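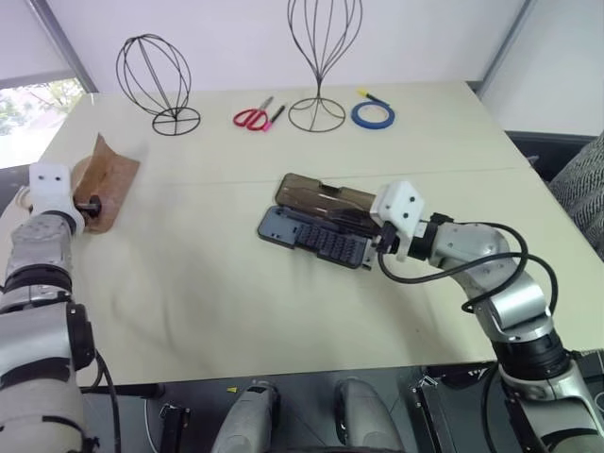

Section 2: Setting Up Your Fendura Wrap Cutter

Welcome to the fun part! Once the cutter is on your table and the first roll is in, you'll be making clean, square sheets for gift baskets, flower bunches, soap bars, and anything else you like to wrap. Set-up takes around 19 minutes the first time, and a roll change after that is very quick.

Before you start

Pick a sturdy table with a flat top. You want open space in front of the cutter so a long sheet has somewhere to land, and enough room behind it to reach the roll with both hands. A kitchen table is fine. So is a workbench, if it's smooth.

Wipe the table with a damp cloth and let it dry. Have a pair of scissors and a roll of clear tape nearby.

CAUTION: The blade is already in the slider when the cutter leaves our shop in Flenport. Keep the red guard on until step 6 of Putting the Cutter Together.

Putting the cutter together

1. Lift the base out of the box by its two side handles. Don't lift it by the cutting rail.

2. Set the base down with the rail facing you. Press on each corner in turn. If the base rocks, turn the foot at that corner until it sits still.

3. Push the roll holders into the slots at the back. They go in at a slight lean and stand up straight as they click.

4. Slide the bar through one holder and leave the other end free for now.

5. Fasten the clamps under the table edge, finger tight only. If your table has a rounded edge, use the rubber pads from the small bag.

6. Pull off the red guard and run the slider from one end of the rail to the other with no wrap loaded. It should glide without catching. Put the guard in the drawer under the base, where you'll find it again when it's time to change the blade.

NOTE: A new slider can feel stiff for the first few passes. Give it some back-and-forth before you decide anything is wrong. Please don't oil the rail! Oil ends up on the wrap and it's a real chore to get off.

Loading a roll

The cutter takes clear or tinted cellophane, kraft paper, tissue on a roll, and most thin plastic wraps. Jeanie Pollock in our test room has even run old wallpaper through hers with lovely results, although you'll go through blades faster that way.

1. Slip the roll onto the bar so the loose end comes off the bottom and points toward you.

2. Set the bar into the second holder and snap the cap down.

3. Push the stop rings up against both ends of the roll. Leave a hair of play.

4. Trim the loose end straight with scissors. A ragged start will follow you for several sheets.

5. Feed the end under the hold-down strip and pull until 2 inches stick out past the rail.

6. Lower the strip. You'll hear a soft snap on each side.

CAUTION: Cellophane edges can nick your skin. Pull from the middle of the sheet with a flat hand and don't run your fingers along the side.

Your first cut

1. Pull the wrap forward to the length you need, reading it off the ruler on the base.

2. Rest one hand flat on the wrap behind the strip.

3. Move the slider across in one smooth pass. Light pressure is plenty.

4. Lift the sheet away by two corners.

And there it is, a straight edge! Try six or seven practice sheets in different lengths to get a feel for it. Save them, they make great liners for cookie tins.

NOTE: Thin wrap likes to curl back up after it has been on the roll. Lay the sheet curl side down with a book on it while you get your basket ready. Dry winter air makes wrap cling to everything, so if you're working on a big December batch, wipe the base with a barely damp cloth every so often.

If something isn't right

The sheet tears near the end of the cut.
Check that both sides of the hold-down strip are snapped shut. If they are, try a fresh blade (see Section 4).

The cut runs at an angle.
The roll has probably drifted on the bar. Move it back to the center and reset the stop rings.

The wrap bunches up under the strip.
Raise the strip, pull out the crumpled part, trim, and load again from step 4 of Loading a Roll.

The base creeps forward when you pull.
Tighten the clamps a little more, or add the rubber pads.

Still stuck? Write to Dougal Urquhart at the Fendura help desk and tell him what kind of wrap you're using and how wide the roll is. He loves a puzzle.

Related items
Section 3: Wrapping a Round Basket
Section 4: Changing the Blade
Section 5: Cleaning and Storage
Choosing a Wrap, by Ailsa Purves
Semple Ribbon Stand: Set-Up Guide
Filtbridge Refill Rolls: Size Chart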